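11:40 pm, March still

Back from the table. Can't sleep, too much coffee, so getting this down before I forget who owes who what. Hands smell like corn chips.

So. Session nine of the Groltari game, or ten if we count the one where we only made characters and argued about encumbrance. Started late as usual. Half of us hadn't leveled up. I had, in the car, on the back of a receipt, and of course I'd added the hit points wrong. Found out mid fight. More on that.

Where we were: the party outside the sunken gate at Inix, no torches, one mule. The mule is named Boyer and has more hit points than our wizard. We'd been told the gate opens at low tide. We had not been told which tide. Two hours of real time on this. Two! Someone wanted to dig. Someone wanted to go back to town and hire a guide with gold we don't have. I kept saying just send my guy down on a rope, he's small, he has the swimming thing, and finally everybody got bored enough to say yes.

Went down. Rolled a 4. Of course. Lost the rope, lost a boot, came up inside the gate on the wrong side with everybody else outside shouting. Great stuff though. I got to do about ten minutes alone in the dark with the GM whispering at me, and the table went quiet, which never happens. There's a bell in there. I did not ring it. I want it noted that I did not ring it, beacuse somebody else did later and I'm sure I'll get blamed.

Then the fight. Eel things. I hate the grapple rules in this system, I've said it every week and I'll say it in here too. You roll to grab, they roll to resist, then you roll again to see if you're holding on in any way that matters, then somebody gets the book out. The book is no help. The index sends you to a page that sends you to the conditions chapter and the conditions chapter says see grappling. We ended up doing it the old way, highest roll wins, move on. Took a tenth of the time and was more fun. Why don't we just do that always? Asked. Got the look.

Anyway the hit points. I thought I had plenty left and I was being brave, standing in the doorway like a hero, and then the GM asked me to check my math. Down by 3 more than I thought. So I was on the floor. Healer was still outside with the mule. I rolled my saves behind my hand like it was poker and made it, barely, then lay there for four rounds eating pretzels.

Treasure, because I said I'd keep the list this time:

- 667 silver, wet, old coins with the tide queen on them
- a jar with something moving in it (left it. LEFT IT. someone check the cleric's bag)
- the Hodeo map, or a third of it anyway
- one boot, not mine

The silver doesn't split evenly and that turned into a whole thing. I said give the odd coins to the mule. Voted down. The map is the real prize. The Hodeo coast is the bit of the setting I've wanted to get to since the start, all those little islands with their own gods, and the GM has apparently written up to 3000 words on the place already and was visibly dying to use them. So next time we should just go. No side jobs. No missing goat. Please no goat.

I do think I should swap my second language at next level if I'm allowed. Nobody out there speaks Deep Common and I took it purely for one joke in session two. It wasn't even that good a joke.
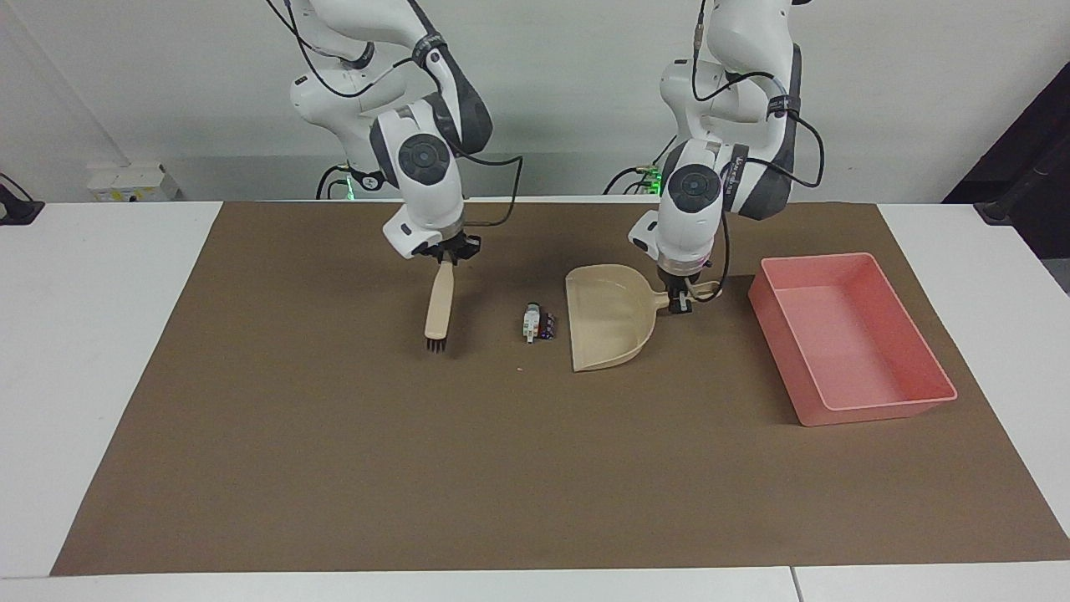
Also thinking about dropping the short sword. Never hit with it. The hooked spear from the gate would suit him better, and it's got reach, so I could stand behind the paladin and poke at stuff and not be on the floor for four rounds. Need to check if it's two handed. If it is then no shield and my armor goes to nothing, and we're back to me eating pretzels. Hm.

The paladin wants to go back for the bell. Absolutely not. Well, maybe. It did have writing on it and I was the only one who got close, and all I remembered to ask was how heavy it was. Stupid. Should of asked what the letters looked like. Will text the GM tomorrow and see if I can roll memory after the fact. Won't be allowed but worth a try.

To do before next time:

- redo the whole sheet in pencil, check the math TWICE
- find my good d20, the green one, the loaner hates me
- my turn for snacks, not corn chips
- read the boat rules, if there are any
- write a short bit about why he's scared of bells now

Might start that last one tonight. Something with his grandmother, a harbor, fog, a bell buoy. Or keep it dumb, he got hit with one as a kid. Leaning dumb.

12:25 now. Phone's on two percent and the charger is downstairs. Bed. Oh, and the mule leveled up.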